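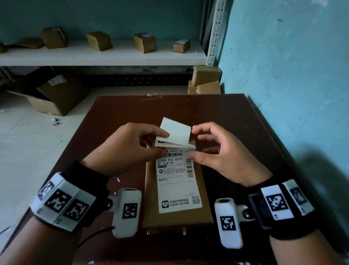
Qui sommes-nous ?

Bienvenue chez Celtenura ! Nous sommes une petite maison d'édition installée à Illutberg, rue Torres, au premier étage d'un immeuble dont l'escalier craque beaucoup (vous nous entendrez venir vous ouvrir bien avant de nous voir). Nous publions des romans policiers, et seulement cela, depuis le jour où trois collègues de bibliothèque se sont mis en tête de faire traduire une vieille série d'enquêtes portuaires que l'on ne trouvait plus nulle part et dont ils se prêtaient le même exemplaire, de plus en plus fatigué, depuis des années.

La série s'appelait « Zekidport », du nom de la ville brumeuse où elle se passe, et le premier volume a été tiré à 900 exemplaires. Nous étions persuadés d'en garder la moitié dans la cave ! Ils sont partis en un hiver, grâce à des libraires qui l'ont glissé dans les mains de leurs clients avec une gentillesse que nous n'avons pas oubliée. Le deuxième tome a eu droit à un tirage de 2 000, et c'est à ce moment-là que nous avons osé parler d'une maison d'édition sans rougir.
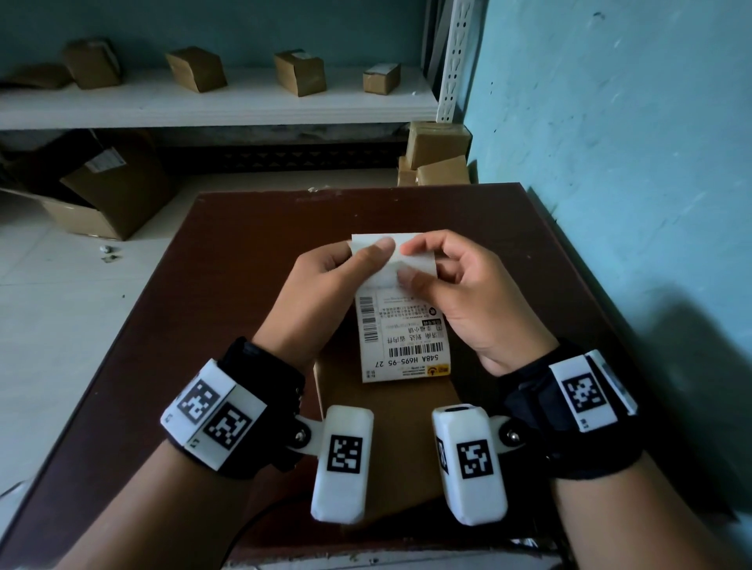

Une étiquette d'expédition tenue à deux mains.

Notre catalogue compte désormais 109 titres. On y croise des commissaires grognons, des notaires pas très nets, une apothicaire de montagne qui résout les affaires de sa vallée en faisant sécher ses plantes, et pas mal de chats, il faut bien le reconnaître. Nous aimons les énigmes qui prennent leur temps, les dîners où tout le monde ment un peu, les villages où le facteur en sait trop. Nous aimons moins les descriptions d'autopsie sur douze pages, et nos lecteurs nous écrivent souvent qu'ils nous en sont reconnaissants.

La traduction tient une grande place dans notre travail. Chaque texte est relu à voix haute avant de partir à l'impression, dialogues compris, ce qui donne parfois des après-midi assez étranges pour les voisins du dessous.
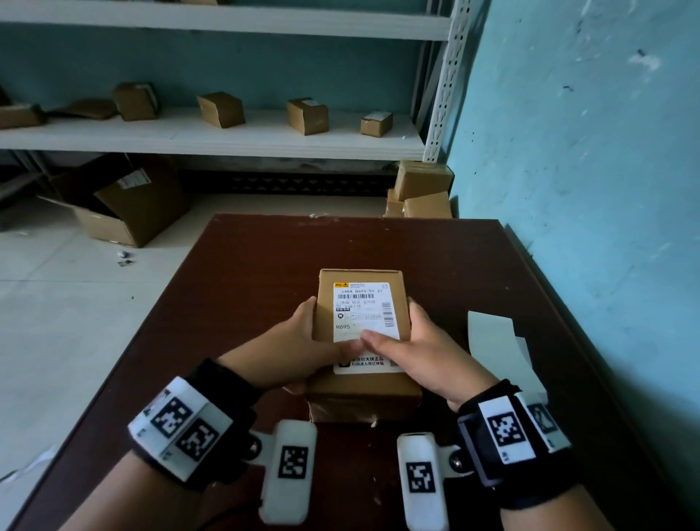
C'est long, cela fatigue la gorge, mais une réplique qui sonne faux ne survit pas à l'exercice, et nous avons fini par y prendre goût au point de refuser d'y renoncer, même quand le calendrier nous presse.

Autour des livres, il y a aussi le Cercle Celtenura, notre club de lecture, qui rassemble 355 abonnés. Ils reçoivent quatre romans par an, une lettre d'information bavarde et, en novembre, une nouvelle inédite dont la dernière page est imprimée à part : libre à chacun de chercher le coupable avant de la lire. Les propositions les plus farfelues sont publiées dans la lettre suivante, toujours avec l'accord de leurs auteurs !
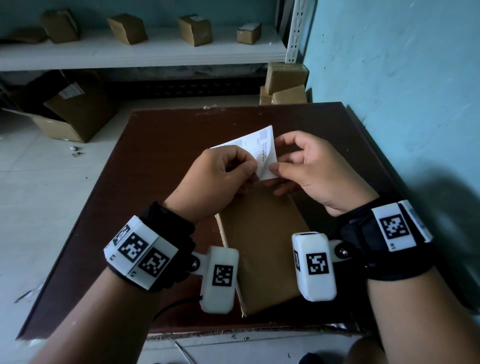
Étiquette et carton sur une table en bois sombre.

Vous écrivez vous-même ? Nous lisons les manuscrits de janvier à avril, en entier dès que les premiers chapitres nous accrochent, et nous répondons à tout le monde, parfois avec un peu de retard. Et si vous passez par Illutberg, montez donc nous dire bonjour l'après-midi, à partir de 14 heures. Le café est correct et les fauteuils sont excellents.

Contact | Mentions légales | © Éditions Celtenura, tous droits réservés | Haut de page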